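Bread basket for a buffet table: line it or leave it bare?

Asked by Skunullow, Oct 7, 2020
Viewed 274 times

Hi all, I'm doing the bread table for our street lunch and I've bought a woven basket for the rolls. It's a rectangle with a braided rim, a lovely caramel colour, and I'd hate to hide it under a tea towel. But the rolls are the glazed spiral kind and they drop flakes everywhere! Do I have to line it? And do they go in flat or standing on their sides? I've got 80 rolls to get through, so I'll be topping up all day.

3 answers

Palau
Line it, always. Crumbs get down in the weave and you'll be at it with a toothbrush in February. I use a plain cotton napkin folded so it only covers the bottom, and then you still see the sides (which is the pretty bit anyway). Shake it out over the garden each time you refill. Greaseproof paper works too but it slides about and looks a bit takeaway shop.

Barroso
just tip them in, it's bread

Fotel
I did morning teas at our hall for years, so here's how I'd go about it.

1. Brush the basket out with a dry pastry brush, corners too. If you have to wipe it, use a barely damp cloth and let it air overnight.

2. Set it on the table with nothing in it yet, long side facing your guests, and leave clear space on the right for whoever's filling it. White table or white cloth if you've got one, the orangey cane colour looks gorgeous against it.
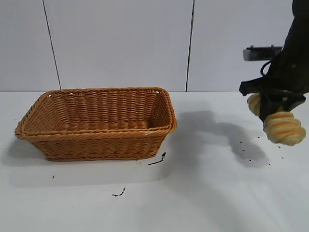
3. Put your napkin in, then the rolls, starting along the back. Flat for the bottom layer, then lean the next lot on top so the swirls face out. Go gently, the outside layers on those come away if you squeeze.

4. Stop at two layers. Keep the rest boxed up in the kitchen and top up when you can see napkin.

Also, mine got a pale rubbed patch on the rim from being shoved in a cupboard. I turn that side to the wall and it's been fine!

Comment from Skunullow: Thank you!! Going with the folded napkin. Sorry Barroso.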